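# Eight weeks with the Wereck hand kit

2023-01-11

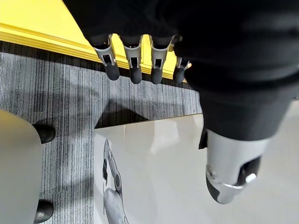

*Four fingertips and a lot of black sleeve, from the wrist camera.*

So I finally caved and rented the Wereck hand for our arm. I'd been going back and forth on it since July, mostly over the price, and then Leszek Pietrzak at Skarnow offered me their try-it-first deal: 300 a month, and the rent comes off the total if you keep it. The full kit is 900 on top of the arm adapter. Not pocket change for a shop our size, but I've spent more on dumber things!

What you get is the hand, the adapter, a fabric cover, the wrist camera and a cable that is exactly one foot shorter than I'd like. Putting it together took me an evening. The printed guide is fine up to page 4, where it suddenly assumes you own the older Kołodziej adapter and tells you to line up marks that my part doesn't have. I called, and Leszek emailed me the right page while we were still on the phone. Big points for that.

The fingers are the part I like most. They're light grey with a slot in the front of each one and a rounded black tip, and they do a really nice job on odd shapes. I tried foam blocks, a roll of tape, a paint can lid and my daughter's rain boot (she wanted to see it). Soft stuff is easy. Thin flat stuff is not – a sheet of cardboard lying on the carpet took me most of a Saturday's worth of patience, and I still only get it when one corner is curled up a little.

The cover is made by Skindent, who sell it separately too. It's soft, matte black and goes right up the forearm like a thick sleeve. I wasn't sure I cared about a cover, but it keeps lint and dust out of places I don't want to clean, and it comes off for washing. My gripe is the fit. The fabric bunches up around the hand when the wrist is turned all the way, and I've gotten in the habit of tugging it back toward the elbow before I start anything long.

Camera next. The view is wide, so you see the fingertips and a good chunk of floor at the same time, and that has saved me from bumping into furniture more than once. The hand does fill up a lot of the picture though, and the finger farthest over likes to hide behind the sleeve. I'd pay a bit extra for a mount that sits an inch farther out. Leszek says they've heard that from other people and there may be one coming, no promises.

Battery life I can't speak to, we run it off the wall.

Am I keeping it? Yeah, I think so. I've got one more month on the rental, and I want to try the stiffer fingertips before I hand over the rest of the money – they're on back order right now. If you've used them on cardboard, please leave me a comment and tell me how it went.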